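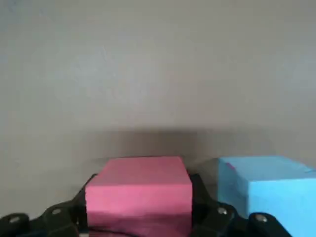

**Foam block cell: fingers not closing square, pink residue turning up on the blue stock**

**stidix_maint**

Looking for opinions before I strip the gripper again. The cell sorts foam blocks off a staging shelf into packing trays, one arm, parallel gripper, small camera at the wrist. The image at the top is from that camera with a pink block in the fingers and a blue one next to it. Controller is a Lullosia, gripper is a Benjelloun with the flat-faced fingers.

Symptoms:

- Pink blocks rotate slightly in the grip during the lift. Blue blocks do not.
- Bits of pink are turning up on the blue blocks. There is a small mark on the top face of the blue one in the picture, near the left corner.
- Finger position at grip confirm drifts over a shift and comes back after a power cycle.

Done so far: fingers off, faces wiped down, screws refitted with low-strength threadlock, gripper re-homed. It ran clean for 251 cycles and then the rotation came back. Grip force is on the value I inherited, which is 14 N.

**halfturn**

What does the drift look like? If it is one direction only, check the homing routine first. The Benjelloun homes against the open stop. If there is debris on the stop, every re-home shifts the zero.

**stidix_maint**

One direction, always towards closed. I did not look at the open stop when I had it apart. I will.

**greycell_tech**

I would leave the homing alone and lower the force. You are crushing the pink foam. In the picture there is a faint line across the front face near the bottom, where the colour goes darker. That could be a compression crease. Foam that has been squeezed past its working range takes a set, the contact area changes, and it pivots.

**halfturn**

Disagree. That line could be shading. The image is soft and the light comes from above, so everything low down near the fingers is dark. I would not set a grip force from it.

**greycell_tech**

Then measure a block before and after. Calipers across the grip faces, leave it to recover, measure again. It costs one block.

**osc_bench**

Two separate faults in my view, and you should stop treating them as one.

The rotation is finger alignment or force. The residue is clearance. Look at where the right-hand finger is: it passes in front of the lower part of the blue block. If the blocks are staged that close together, the outside of the finger can brush the neighbour on approach. Anything stuck to the finger gets wiped off on the blue.

**stidix_maint**

The mark is on the top face though. The finger would be going down past the side.

**osc_bench**

Depends on your approach path. If the arm comes in at an angle, or the retract has a sideways component before it is clear, it can go over the top corner. Post the moves.

**stidix_maint**

Approach is straight down from 90 mm. Retract is up, then across to the tray. The across move is blended with the up move. I had not thought about that, it was set that way before I took the cell over.

**osc_bench**

Take the blend off the retract. Full stop at the top of the lift, then across. Run a tray and look at the blue blocks.

**halfturn**

Agreed on the blend. It also loads the grip sideways while the block is still settling, which would not help the rotation.

**clulska_user**

We run the Clulska pads on nearly the same finger. Thin rubber face, bonded, replaced when it glazes. Bare faces on foam never held for us at low force. With pads we dropped the force and the blocks stopped turning.

**greycell_tech**

Pads hide the problem. If the fingers are not parallel you will wear one edge of the pad and be back where you started, with glue to clean off.

**clulska_user**

They are a wear part. You are meant to replace them. I would rather change a pad than a tray of marked blocks.

**halfturn**

Check parallelism first, then decide about pads. My order of work for this type:

1. Isolate the cell and lock off. Air or servo power, whichever applies to your version.
2. Remove both fingers. Mark left and right before they come off.
3. Clean the mounting faces and the open stop. Foam dust packs into the corner of the stop and goes hard.
4. Refit with the screws finger tight. Close the fingers on a ground parallel, then torque up a little at a time, alternating sides.
5. Take the parallel out, close on feeler stock at the tip and at the root. Same drag at both or start again.
6. Re-home, save the zero, power cycle, read it back.

Step 4 is where most people go wrong. If you torque one finger fully before the other, it pulls round on the clearance in the holes.

**stidix_maint**

I did torque one side fully and then the other. The manual does not mention a parallel.

**halfturn**

Mine does, but only in the appendix on finger changes. Yours may be an earlier issue.

**stidix_maint**

Update, June 20, 2025.

The open stop had a hard layer of pink dust on it. Scraped off with a plastic tool and vacuumed. Fingers refitted on a parallel as described. Before I took them off, the tips were touching with a gap still showing at the root, so they were toed in.

Blend removed from the retract. Cycle time has gone up slightly, which production has noticed.

Measured a pink block as greycell_tech suggested. It lost almost 2 mm across the grip faces and had not fully recovered when I went back to it. So the force was too high as well. I have taken it down and will log the new figure when I am sure of it.

**greycell_tech**

So there was crush.

**halfturn**

On that block, with toed-in fingers putting all of the load through the tips. Measure another now that they are square, before you credit the force setting.

**stidix_maint**

Fair. I changed too many things in one stop. Second block is going on the bench tonight at the old force with the fingers square, then another at the new one.

No new marks on the blue stock in the first tray. I have left the pads off for now.

**osc_bench**

Put the open stop on the weekly clean and record the zero each time. If it starts to creep, shorten the interval. You can put some of the blend back later if production complains, but only above the height of the blocks.

**stidix_maint**

Added to the sheet. I will post both block measurements when I have them.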